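Breakfast corner at Gesten House: questions guests ask us

Last changed: January 30, 2022

We have collected the questions which come most often about the breakfast corner in the shared kitchen. If your question is missing, please write to Marlene Brinkmann at the house office.

What can I take for breakfast?

Everything that stands on the marble counter is for all guests. You will find cereal in the clear container with the white lid, flat bread in the wooden crate, and on most mornings something sweet on a plate. The cereal is refilled in the evening. If it is empty earlier, the spare bags are in the cupboard under the sink, on the left. 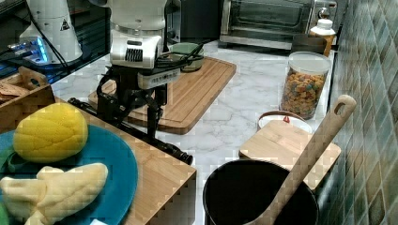 Hatsue Tsuchiya would like the sweet buns to be warmed for two minutes in the toaster oven, never longer, as the sugar on the top becomes bitter very fast. We have added her advice to the card inside the cupboard door.

May I use the toaster oven myself?

Yes. Please stay in the kitchen while it is on. For bread from the day before, 200 degrees is enough. The door glass becomes very hot, also when you have used it only for a short time, so kindly keep the bread crate and all paper bags at a distance. The crumb tray is emptied by the person who used the oven last in the morning.

Which cutting board is for what?

The large board with the groove is for bread, fruit and vegetables. The groove catches the juice when you cut a melon or tomatoes, and this saves the counter from a lot of wiping. Raw meat and fish are never cut on it. For those we keep a plastic board from Grotenik in the second drawer.
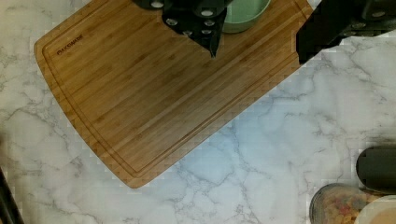
The large bamboo board, with a green bowl on it.

How do I clean the bamboo board?

With warm water, a little washing-up liquid and the soft side of the sponge. Wash both sides, also when only one was used, because a board that becomes wet on one side can bend. Dry it with a towel and stand it on its long edge until the next day. It must not go into the dishwasher. We lost one board like this in September, and it had a crack of 35 centimetres.

Once a month Finn Wunderlich rubs the board with oil. You will then find a note on it asking you to leave it alone overnight.

What are the green bowls for?

For cereal, yoghurt, cut fruit, whatever you like. They may go into the dishwasher, but please not into the toaster oven. If you chip one, tell us and we will take it away. A new bowl costs us little and a cut lip is unpleasant. 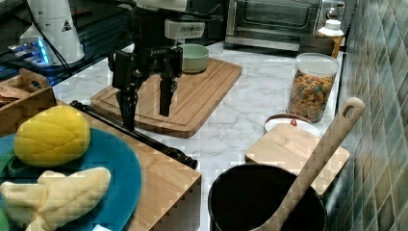 We also ask you to carry the bowls back from your room on the same day. They were always bought in small numbers from the Karimi shop, and the colour is not easy to find again.

Is the marble sensitive?

More than people expect. Lemon, vinegar and tomato leave dull marks if they stay on the stone, so please wipe them at once with a damp cloth. Scouring powder is not allowed on the counter. The tiles at the wall are much easier and can be cleaned with any kitchen spray.

Can I put my own food on the counter?

You can, but after ten in the evening it counts as shared. Write your name and room number on things that you want to keep, and put them on the shelf by the fridge.

I have an allergy. Whom do I ask?

Please ask Theda Teuber before your first breakfast. She keeps the ingredient lists for the bread, the buns and the cereal in a folder in the office, and she can set aside a separate container for you.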